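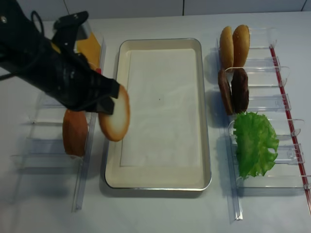

A round slice, pale inside, golden-brown at the crust.

Right. Lunch. I've been cross about this since August so here it is.

We've stopped having lunch. We eat, yes, something out of a packet over the keyboard, crumbs in the space bar. But the hour's gone. Mine used to be an hour. Then forty-five minutes, then a "flexible break", which at Ultance meant 15 minutes if the phones were quiet. They were never quiet.

Jalen Esposito wrote in to say I'm being sentimental, that people would sooner leave early. Fair enough. Do they leave early though? I never did. Half five came and I was still there, hungry and cross and making mistakes in the invoices that somebody had to put right next morning.

And the food suffers. A decent sandwich wants a plate and a chair. Proper bread, butter to the edges, a bit of something sharp. Eaten standing up it might as well be cardboard.

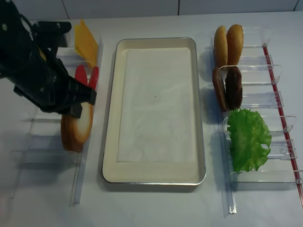
Bun half in the rack, cut face showing.

My old boss Shigeru Matsuda shut the office at one. Locked the door, turned the sign round, the lot. Customers grumbled for a month and then rang at two instead. We sat round the big table in the back and argued about football and drains, and I learned more about the job there than in 2 years of training days. Try putting that on a spreadsheet.

I'm not asking for wine and a nap. Just the hour, on paper and in practise, with managers taking it too, becuase if the boss is typing at half twelve everyone else will be as well. Unpaid if it must be. Plenty would take it, I think. I would.

Anyway it's ten to one and the kettle's on. Letters to the usual adress.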